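4.2 What the pick counts leave out

The trial at Kisteo was judged on picks. Over the whole period the robot completed 1,616 of them, and the operator, Gellov, reported this figure to the site as proof that the work had been taken over. We are less sure. Of these picks, 423 were logged as assisted, meaning that a worker had touched either the goods or the machine before the pick was closed. The log does not say for how long.

Judit Bognár had worked the aisle before the trial and was kept on beside the robot. Her job title stayed the same. In her interview she described a day made up of waiting, stepping in, and waiting again, and said that she went home with less to show for it. Managers called this "lighter work." No worker we spoke to used that phrase.

Small upkeep also fell to the people on the floor. Yellow tape on the carpet and black tape around an arm segment, torn and loose near one end, are the kind of thing that gets no line in a cost estimate.

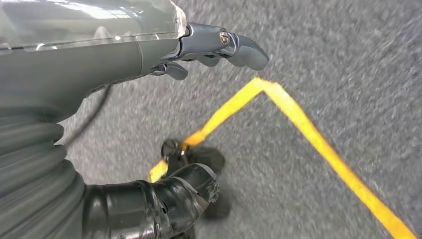 4.3 Who fits around whom

Gellov's proposal promised a system that would adapt to the site as it stood. What we heard in interviews ran mostly the other way. Benedek Szekeres, the shift lead, told us that goods were moved to shelf heights that suited the machine, and that two of his people now reached and bent more than they had before. Slotted uprights make this kind of change easy to order (Figure 3). Whether it is easy to live with was not asked in the site's own survey, which had 60 questions, most of them on safety and uptime.
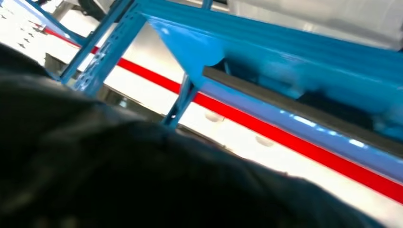 Figure 3. Blue shelving at the trial site, with a perforated upright at left and a wide beam at upper right.

It could be argued that these are early troubles and will pass. Perhaps they will. But the September review at Kisteo again used the total pick count as its main measure, and assisted picks were again folded into it. As long as they are, the hours Bognár spends beside the robot will be credited to the robot.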